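Blog > Making Space > Tables and Tubs

Thu 13 August | posted by the Bramville Bench

I have become very keen on masking tape. A big table used to defeat me every time, things drifting from one end to the other until I couldn't find a thing, and then I papered it over and ran blue tape across it in big boxes. What a difference! Each job gets its own patch, and the belt has the back of the table to itself. 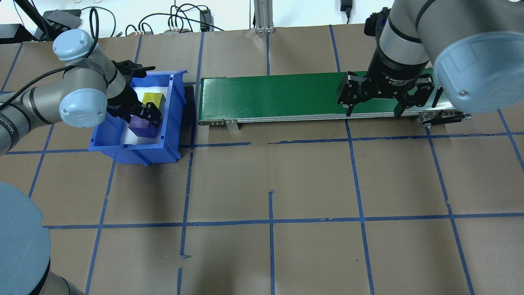
Brown paper, blue tape, green belt, and two blocks in the blue bin.

I didn't measure. I know, I know - there's a perfectly good steel rule in the drawer. But I did the long lines by eye and they wander a bit, and I've grown fond of them. The roll was a Drilow one, 50 metres, and there is loads left for the next table.

The green is my favourite part. Against plain brown paper it looks like a strip of cricket pitch, and the silver edging sets it off beautifully.
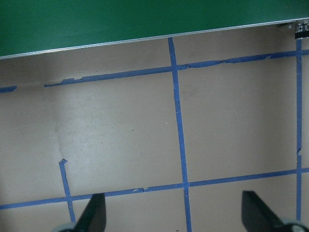
Bramville, October

I wrote this bit down last autumn, when I was still planning, and it holds up well. Paper first, smoothed from the middle. Long lines next, then the short ones. Press the tape down with the back of a spoon, and go over the ends twice. Ragged tape can wait until you can't stand it any more - mine has torn edges in places and still does its job of telling me where one box stops and the next begins.

Bins are the other great joy. I like a thick plastic one with a good broad lip, and I like something white inside so that colours show up. Purple against white is lovely! I looked at 7 different tubs in the Cheng catalogue before settling on blue, mostly to go with the tape.
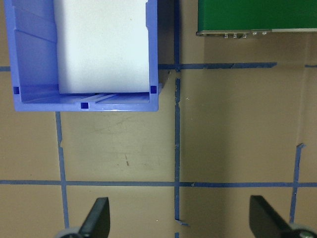

Moron wrote in to say that tape left down over a whole winter gets brittle and takes the paper with it when you pull, so it's better to peel it back slowly and low to the table, and to do one line at a time. I'll be trying that when I re-paper, probably with a wider roll.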